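**Soft Labels: how patches hold up on plush food**
Term 2 textiles project, final report
Group: Nam-gil Seo, Sayaka Tamura, Emiliano Magaña

We started with a pile of plush groceries and one question that grew much bigger than we planned: why do some cloth labels stay flat and readable for years while others pucker, peel or go grey at the edges? A plush carrot doesn't need a label. A plush jar or bottle really does, because without one it's only a coloured lump, and we got completely absorbed in how toy makers solve that (Sayaka now reads the backs of patches in shops, which takes a while).

## What we made

We sewed 10 test cushions in three fabrics: short-pile plush, long-pile plush and plain fleece. Every cushion got a shield-shaped patch, about the hardest shape we could have picked. The straight top is easy. The curved sides want to stretch, and the point at the bottom has to be turned by hand or it ends up as a little blunt thumb. Emiliano drew our shield freehand in January and we never managed a neater one, so his is the pattern in the appendix.

Patches went on in one of three ways:

- satin stitch over a raw edge
- folded edge, slip-stitched by hand
- iron-on backing, with no stitching at all

The thread was Cultovar polyester for the lettering and whatever was in the cupboard for the rest. Our stuffing came from two opened Pukton pillows, and there is still some of it behind the radiator.

## Wash and rub tests

Each cushion went through the short cold cycle, dried flat on a rack and was then rubbed with a dry cotton cloth for 92 strokes. Nam-gil did most of the rubbing and would like that recorded. After each round we scored the patch for edge lift, colour bleed and whether a person across the bench could still read the word.

The satin stitch won, and by more than we guessed! Even on long pile, where the fluff creeps over the edge and makes everything look blurry, the border held the patch down and gave the eye a clean line to follow. The folded edge looked beautiful on the first day but lifted at the point on every long-pile cushion. Iron-on came away at the corners in the second wash, and on fleece it left a stiff, shiny patch that none of us liked touching.

## Lettering

This was our favourite part. Tall block capitals in dark thread were readable at every stage. Thin script disappeared into the nap almost at once. Small numerals were better than we expected as long as they had a colour to themselves, so that they didn't merge with the words nearby.

The plush ketchup bottle became our reference piece for all of this. It has black capitals for the words and red for the 1869, all on white cloth, and a double border of tan and dark green that we copied shamelessly for our second set of patches. We also turned it over and over to see how well a label reads when the toy is the wrong way up, as toys so often are.

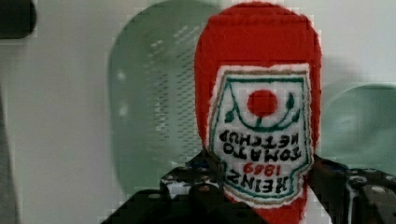 Seul-gi Song wrote back on our draft that we should be careful about crediting the border for everything, as a dark line around white cloth will look crisp even when the stitching under it is loose, and she asked whether we had tried the same stitch in a pale thread. We hadn't, so we made two more cushions with cream borders. She was partly right! They held on just as firmly, but our readability scores dropped on both.

## Next time

We'd test more than one washing temperature and use a single stuffing throughout, as lumpy filling pulls at a patch from behind. We'd also love to try a curved patch on a proper bottle shape, with a domed end, where flat cloth has to bend around the body. Emiliano has already cut the pieces for one in green fleece, and the pattern is in the tray with the spare thread.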